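Nastcombe blocks

Nastcombe blocks are a family of wooden building toys for young children, first turned out in the village of Nastcombe in 1816 and still made there, in much the same colours, to this day. They are plain things to look at, it must be said – cubes, arches and a stubby little roof piece – but generations of children have been terribly fond of them, and a good many grandparents still keep a box in the hall cupboard for visitors.

The traditional set holds 449 pieces and comes in a lidded crate with rope handles, which makes it rather a lot for one small person to carry. A smaller set, known as the Gino, was brought out later for families with less floor to spare, and it remains the favourite in kindergartens and playgroups.

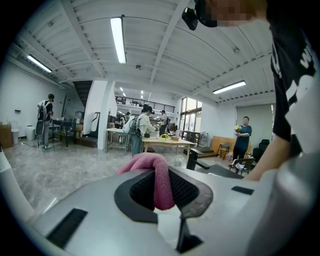
The blocks are cut from beech and coloured with a milk-based paint, a recipe usually credited to the Uysal workshop, which supplied the makers for many years. Seven colours are used in all. The grey is a later addition and was not well loved at first, though castle builders have long since come around to it.

Collectors take a particular interest in the Landham arches, a run with a slightly flatter curve that won't quite sit flush with the others. Radek Holub, whose handbook on the subject is wonderfully thorough, sorts them into five types by the stamp on the underside. Sets are still sold each December at the Nastcombe toy fair, where loose replacement pieces can also be had by the scoop.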